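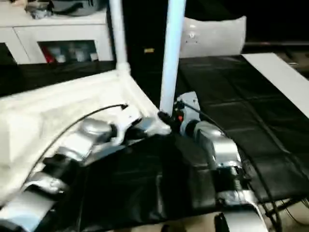

**Bornia Investor Desk, Research Support**

## Compare quarterly revenue in Postora

Before you write that a company is growing, compare the same quarter of two years.

1. Open the company report and choose **Income**.
2. Set the period to 3 months. The nine-month total is on the same page, so please check the label.
3. Subtract the old revenue from the new one. Divide the result by the old revenue.

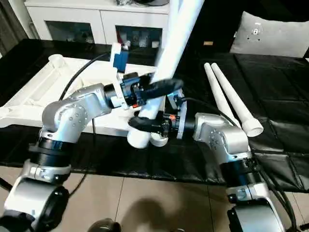

*White pipe on a black padded surface*

With 70 million last year and 83 million now, the growth is 18.6%. Send questions to Abelardo Escobar before Wednesday.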